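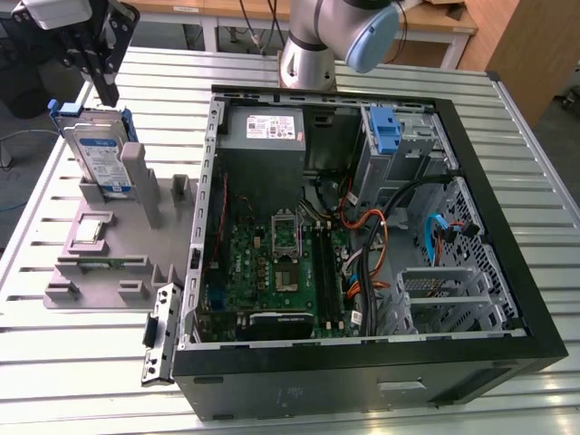
A hard drive in its blue caddy, beside an open desktop tower.

28 shares | 2 comments

Herkgate and the Problem of the Second Costume

This review concerns Herkgate, the low-budget vigilante picture released on home video by Prirnier and shown last February in the late program at the Hanrahan. It is the fourth entry in this blog's continuing survey of masked-avenger films made outside the large studios. Readers are advised that the ending is discussed in full.

The premise is familiar. A court stenographer in the harbor city of Evedau spends her working day typing out the testimony of men who will shortly be acquitted. At night she puts on a welder's jacket and a fencing mask and visits them at home. The city newspaper names her the Clerk, and the police assign two detectives to the case, one of whom is plainly corrupt from his first line of dialogue. There is a mentor, a retired boxer who runs a dry cleaning shop, and it will surprise very few viewers to learn that he does not survive the second act.

The first 40 minutes are strong. The director allows the courtroom scenes to run at length, and the lead actress is given a great deal to do with her hands and almost nothing to say. She listens. The viewer hears a witness change his story under pressure and watches her fingers stop for a moment and then go on. Few films of this type take any interest in the day job of the hero, and this one is at its best when it stays there. Her knowledge of the cases is also put to practical use in the plot. She knows the addresses, she knows which alibis were false, and she knows who was paid.

The fights are of mixed quality. The stairwell sequence deserves particular mention. It is filmed in long takes, the heroine is visibly outmatched by both of her opponents, and she wins by retreating one landing at a time until they are too tired to continue. The later confrontation at the fish market is far less satisfactory. It is cut so quickly that the position of the main villain could not be established on either of two viewings. At one point he appears to fall into the same crate twice.

The principal objection to the film must be directed at the second costume. Following the death of the boxer, the Clerk discards the jacket and mask and emerges in a fitted gray suit with a short cape, complete with molded shoulders. No account is given of where it was obtained. The shop has burned down, her savings were spent on bail in the previous scene, and she has shown no skill with a needle. The matter is more serious than a simple gap in the story. The original outfit suited her means and her temperament, and it gave the actress a heavy, awkward way of walking that set her apart from every other character of this kind. In the suit she moves like all of them. One suspects that the suit was wanted for the box art, where it does indeed appear, and where the fencing mask does not.

The final 28 minutes are given over to a hostage plot in the Evedau courthouse. The building is used well, and there is a very good moment in which she sits down at her own machine, in full costume, and types out the confession of the corrupt detective as he makes it. It is to be regretted that the film does not close there. An explosion follows, then a rooftop, then a further rooftop, then a brief scene setting up a sequel that was never produced.

The supporting cast is competent. The judge, who has perhaps six lines, is excellent and should have been given more. The score consists largely of a single saxophone and will not be to every taste - it was not to the taste of this writer, though it was received with some affection at the Hanrahan.

A note on the disc. The Prirnier edition presents the film in an acceptable transfer with heavy grain in the night exteriors. The sound is noticeably low during the courtroom scenes and should be raised by hand, then lowered again before the fish market. The only supplement of value is a set of deleted scenes, which includes a longer version of the acquittal that opens the story. It ought to have been kept. The commentary track stops without warning shortly after the stairwell and does not resume.

Herkgate is recommended to viewers with an established interest in the form, and the courtroom material is recommended to anyone. The next entry in the survey will consider a film in which the masked avenger is a piano tuner.

Filed under: Film, Masked Avengers

This site uses cookies to remember your preferences. By continuing to browse, you accept their use. Accept | Learn more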